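Usdale Vigil

The Usdale Vigil is a Christian night service of remembrance held each February in the parish of Usdale. It commemorates a lay preacher known only as Istov, who is said to have been turned out of the village church for his teaching and to have died in the open before morning. Its supporters describe it as one of the oldest continuous acts of public penance in the region. The documentary evidence for this is thin, and most of what is commonly repeated about the vigil goes back to a single pamphlet.

The traditional account

In the usual version, Istov came to Usdale on foot and lodged with a family of weavers. He preached that no baptised person could be refused communion by a minister for any reason whatever, and he said so in church, aloud, during the service. The churchwardens put him out. The night was cold and no door was opened to him. He was found dead on the common at first light, and the parishioners, ashamed, swore to keep watch on the same night every year so that a stranger would never again find the village asleep.

Later tellings add a good deal. In some of them Istov is a former priest. In others he is a foreigner who could barely be understood, which sits awkwardly with his having preached well enough to be thrown out for it. A version popular in the parish school has the church bell ringing by itself at the hour of his death. The bell does not appear in any account before the pamphlet's second printing.

Sources

No burial entry for Istov has been found. The parish register has a gap in the period to which the death is usually assigned, and this gap has been made to bear a great deal of weight. Supporters take it as a sign that the churchwardens removed the page. The register has several other gaps, none of which has attracted a story, and damp is the likelier culprit for all of them.

The pamphlet, A Night at Usdale, was printed by the firm of Nillov and gives no author. It claims to draw on "papers in the hands of an old family", which it neither names nor quotes at length. It also states that 812 people attended the first vigil. The figure is still printed on the order of service. It is far larger than any plausible population for the village at the time, and the church could not have held them. Defenders have suggested that people walked in from neighbouring parishes, but no neighbouring parish recorded the event.

The historian Gorazd Omerović, who has written the only full study, concluded that a real death probably lies behind the tradition, that the name Istov may be a misreading, and that the quarrel over communion was supplied by someone with a later quarrel in mind. His argument on the last point is persuasive. The words given to Istov in the pamphlet closely follow phrases used in church disputes long after he is supposed to have died. Omerović is less convincing when he tries to name the author, and his candidate, a curate called Stojanović, is connected to the text by little more than a shared fondness for certain psalms.

Form of the service

The present service begins at 8 in the evening with a psalm and a reading. The names of people who have died without shelter during the past year are then read out, followed by 30 minutes of silence. The congregation leaves the church by the north door and goes out to the common, where a short prayer is said and the watch is kept until 2 in the morning. Those who stay to the end are given bread.

The order of service calls this "the ancient form". Parts of it are demonstrably recent. The reading of names was introduced within living memory, and the silence was once a sermon. The procession through the north door depends on a door that was blocked up for much of the building's history. Only the bread is mentioned in the pamphlet, where it is eaten before the watch and there is also beer.

Modern use and dispute

The vigil has been taken up by groups campaigning for open communion, who treat Istov as a forerunner and sometimes as a martyr. The second word has caused difficulty. He has never been recognised as a saint by any church, and a petition to have him added to a local calendar was declined on the ground that it could not be shown that he existed. Supporters replied that the same could be said of several figures already in the calendar. This is true, though it is an odd argument to offer in his favour.

Claims that the vigil changed parish practice are also hard to support. Communion was refused to individuals in Usdale well after the vigil is known to have been held, on at least one occasion to a person who had helped to organise it. 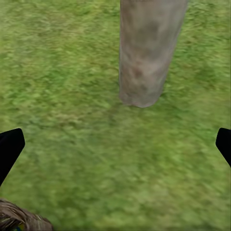
The place of Istov's death is the least certain part of the tradition. The pamphlet says only that he lay "by the post on the common", and three different spots have been put forward, each by someone who lived near it. The phrase is not much help. A tall, round post standing upright in grass, with the turf looking a little thin and brownish in patches, could belong to almost any common, and such a thing carries no date. Omerović declined to choose between the sites. The watch is now kept at the one closest to the church, a choice first recorded in a parish notice that mentions the distance and does not mention Istov.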